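家庭科実習ノート 第6回「ニットをたたむ」
ジョンヴィル生活講座/担当:ウグ

はい、6回目です。前回の洗濯表示の話が思ったより長引いてしまって、最後の15分でばたばたとTシャツだけたたんで終わりましたよね。あれは私の配分ミスです、すみません。今回はニットだけに時間を全部使います。ノートは授業で話した順に書いているので、途中で話が横道にそれるところもそのままです(そこが好きだと言ってくれた人がいたので、調子に乗って残しています)。

まず持ち物の確認から。自分のセーターを一枚、できれば普段よく着ているもの。新品よりも、ちょっとくたっとした一枚のほうが練習になります。あとは広げられる平らな場所。教室では長机を使いますが、家ではベッドの上がいちばん楽だと思います。床でやると腰にきます。私はきました。

■ たたむ前に「広げる」

みなさんを見ていると、たたむ動作そのものよりも、その前の広げるところを急いでいる人が多いです。袖がどっちを向いているかも見ないで、いきなり半分に折ってしまう。気持ちはわかるんですよ、早く終わらせたいですもんね。でもニットは布帛(ふはく)のシャツと違って、置いたときのよれがそのまま折り目の中に入ってしまいます。棚から出したときに変な斜めの線がついているセーター、心当たりありませんか?

広げ方の手順はこうです。

1. 肩のあたりを両手で持って、ふわっと置く。引っぱらない。
2. 襟の位置を決める。私は自分から見て奥側に置きます。
3. 手のひらで中心から外へ、押さえるだけ。こすらない。
4. 脇の線を左右そろえる。
5. 最後に裾。裾から始めると身頃がねじれたまま決まってしまうので、後回しで。

3番の「押さえるだけ」が意外と難しいみたいで、アイロンみたいに手をすべらせてしまう人が続出しました。編み目は横に引くと伸びます。手のひらを置いて、離して、隣に置く。それくらいのつもりで。

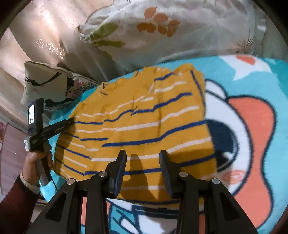 縞のあるニットは、広げ方の練習にものすごく向いています。無地だと、どこがよれているのか上から見てもなかなかわからないんですよね。縞ならすぐわかります。からし色の地に青と白の細い横縞が入ったセーターを見てください。しわの寄ったところで縞がかくっと折れて、真ん中あたりは線がぎざぎざに途切れていますね。ああいう段差を見つけたら、その場所だけ手のひらで押さえて、隣の線とつながるかどうか見ます。全体を引っぱって一気に直そうとすると、今度は別のところがずれます。これ、私も何度もやりました……。襟ぐりが青いリブで縁取られているのも助かるところで、襟がどこにあるか一目でわかるので、2番の「襟の位置を決める」で迷いません。下のフリースがターコイズ色なのも、からし色の輪郭が見やすくていいです。家で練習する人は、セーターと違う色のものを下に敷いてみてください。

■ たたむ

広げられたら、あとはほとんど終わったようなものです。袖を内側へ折って、脇から三分の一を折り込み、反対側も同じように。それから裾を襟に向かって二回。厚手なら一回で止めて、残りは軽く巻いてもいいです。

棚に立てて入れたい人は、最後の折り幅を引き出しの高さより少しだけ低くしておくこと。ぴったりに作ると、出し入れのたびに肩がひっかかります。配布した型紙(トゥヴェッティの厚紙を切ったもの)は普通の大人のセーターに合わせた幅なので、子ども服には大きすぎます。子ども用は自分で切ってください。すみません、全員分は作れませんでした。

質問で多かった「ハンガーにかけちゃだめですか?」について。だめとまでは言いませんが、重いニットは肩に跡が出ます。薄手で、明日また着るものならまあいいかな、というのが私の感覚です。11月の衣替えの回でハンガーの形の話をしたので、休んでいた人はそのときのノートを見てください。

それから、ラディ・エゼさんから「たたんだ後に毛玉を見つけたらどうするか」という質問がありました。見つけたらもう一度広げる、しかないです(笑)。毛玉取りは広げる前か、広げた直後に。たたんだ状態で折り山だけ取ると、そこだけ薄くなってしまいます。

■ 宿題

家のニットを一枚、毎晩広げてたたむ。一週間続けてください。タイムは計らなくていいです。前の期に計ってもらったら、みんな競争を始めてしまって、たたみ方がとんでもないことになりました。提出は感想を100字くらい、うまくいかなかった日のことを中心に書いてくれると、次の回のネタになるのでうれしいです。

次回は靴下とタイツをやります。片方しかない靴下もぜひ持ってきてください。

コメント(3件)

もも
縞のセーターでやってみたら、自分がどれだけ適当に置いていたかよくわかりました。無地しか持っていない場合はどこを見ればいいですか?

ウグ
>ももさん 編み目の縦の筋を見てください。部屋の明かりを横から当てると見やすいですよ!

K.S.
腰にくる、に笑いました。床派でしたがベッドに移ります。

関連ノート
・第5回 洗濯表示とTシャツ
・第4回 アイロンの温度を決める
・第2回 衣替えとハンガーの形
・引き出しの仕切りを厚紙で作る
・バルトドトン校の時間割について

お問い合わせ:ジョンヴィル生活講座 事務室(内線235)|© 2020 ジョンヴィル生活講座|ページの先頭へ戻る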